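Fold the Jacket or Hang It, but Decide
By Jocelyn Barredo

Every November the hooks by our back door give out. I don't mean that they break. They fill up, and then the coats start going on top of other coats, and by the middle of the month the one you want is three layers down with a sleeve inside out.

I live in Grallstead, in a house with one closet downstairs. It is 46 inches wide. I have read plenty of advice telling people to hang all their outerwear, and I think most of it was written by people with larger closets. Wool coats should hang. Anything with a shaped shoulder should hang. A light zip-up jacket can be folded and put on a shelf, and I think it should be.

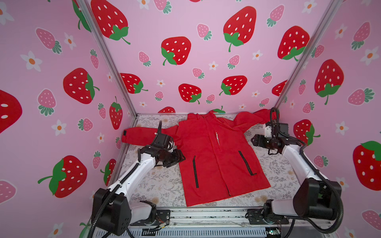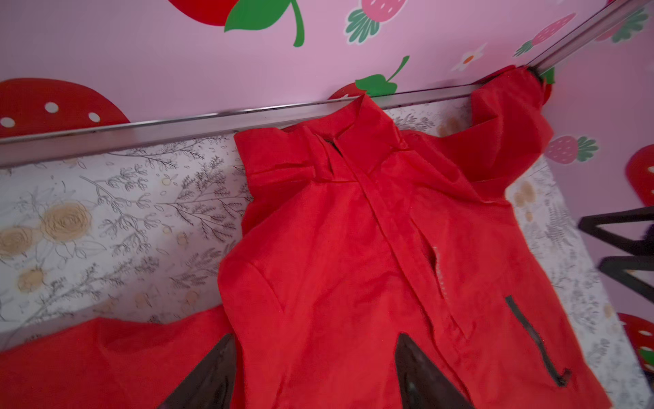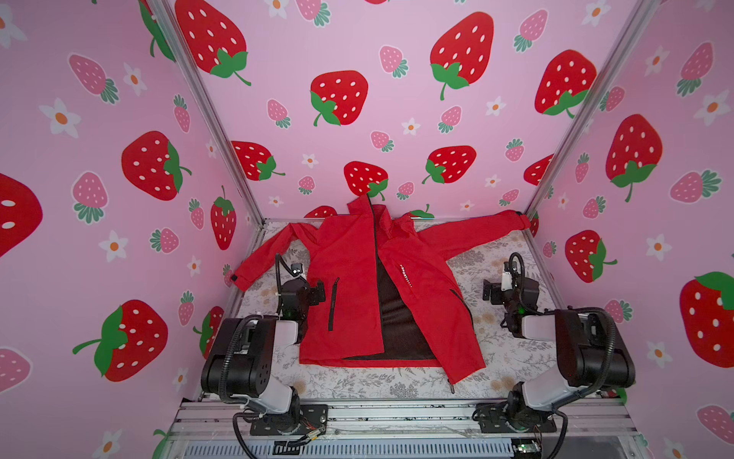 My complaint is with the way most of us fold, which is in the air. We hold the jacket under the chin, bring the sleeves together somewhere behind it, and drop the result on a shelf, where it slides off. A shirt will put up with this. A jacket has a zipper, a collar and slippery fabric, and it needs to be laid down flat first, face up, the way the red one is, with the body spread out before anyone starts on the sleeves. Then zip it. Bring one sleeve across, then the other, fold the sides in to the width of your shelf, and turn the bottom up toward the collar. If there are pockets, empty them before you begin. I once folded a set of keys into a raincoat and didn't see them again until spring.

My neighbor Eilidh Lamont disagrees with me. She rolls everything and keeps it in a bin, and she says a fold leaves a crease across the chest. It does, a faint one. I have never minded a crease in a jacket I wear to take out the trash. What I do mind is unrolling four jackets to find mine.

You also don't need to buy anything. A catalog came last week with a folding board in it, and I put it straight in the recycling. A bed works, and so does a cleared table.

So the wool coats have the closet at our house, and the jackets have the shelf above the boots. The hooks are for whatever was worn today.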